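**Picking arm back at work in Flukalville after cable fault**

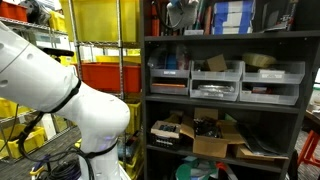 *The arm by the bin racks at our Flukalville shop, cables strapped along the outside.*

If you ordered small parts from us on Tuesday and they came late, I'm sorry – our picking arm had a bad morning and so did I.

It was 113 picks into its shift when it stopped halfway through a move and threw a joint fault. I cleared the fault, it ran for a bit, and then it did the same thing again, only this time the wrist jerked sideways before the brakes came on. Nobody was near it, thank goodness, but I hit the stop button anyway and pulled the plug.

The folks at Granström, who service it for us, had me bend the cables by hand while they watched the signal over the phone. Sure enough, it dropped out every time I flexed the one at the elbow! A strap had been pulled too tight and the wire inside had been breaking a little at a time. We've swapped the cable and left more slack in the loop. Wunomari, who wrote our picking software, also changed a setting so that a second fault within an hour locks the arm out until a person comes over and looks at it. I wish we'd had that on Tuesday.

We ran it for 1000 test moves at low speed with no faults. For now it stays at 40 percent speed, and please keep behind the yellow tape even when it looks parked (yes, that includes me).

All 134 held orders have gone out. The Griser fittings are still behind, but that's the supplier and I can't blame the robot for it.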